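Vuvstead switches records store to low-temperature heating loop

15 January 2020

The municipal records store in Vuvstead has been disconnected from its gas boiler and is now heated by the return line of the Gerlach district network. The changeover was completed over the holiday closure, and the store reopened to readers at the start of January.

The building was previously supplied at 70 °C by a single boiler installed when the east wing was added. The new arrangement draws water at a much lower temperature from the return side of the network, after it has passed through the apartment blocks on the Cloltville road. A plate heat exchanger in the basement separates the two circuits, so that network water does not enter the building.

Low supply temperatures require more surface area to deliver the same heat. The contractor replaced 28 radiators with larger panels and left the cast-iron units in the stairwell, where a lower air temperature is acceptable. Pipe runs in the basement were insulated again, and 487 meters of the original distribution pipe remain in service.
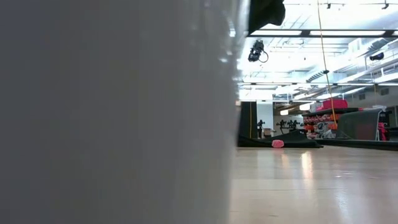
Building Services Department, Vuvstead

Control of the store rooms was the main technical concern. Paper records are more sensitive to rapid changes in relative humidity than to a slightly low temperature, and the old boiler cycled on and off throughout the day. The new controller adjusts the mixing valve in small steps and holds each position for at least 9 minutes before making another correction.

"The old plant was oversized for most of the year, and it showed in the humidity logs," said Helge Bakke, the engineer responsible for the conversion. "We now have a flat line on most nights. The reading room still drifts when the outer doors are open – that is a door problem and will be dealt with separately."

The boiler will stay in place until the end of the heating season as a standby unit. It starts only if the supply temperature from the network falls below the set point and stays there.

Archivist Hedvig Sandberg said that 800 boxes moved to Flotitz before the work began will be returned in stages. Items from that group can be ordered in the meantime, with delivery to the reading room on the next working day. Map cabinets were not moved and are available as usual.

Meter readings from the heat exchanger will be published with the department's quarterly energy figures.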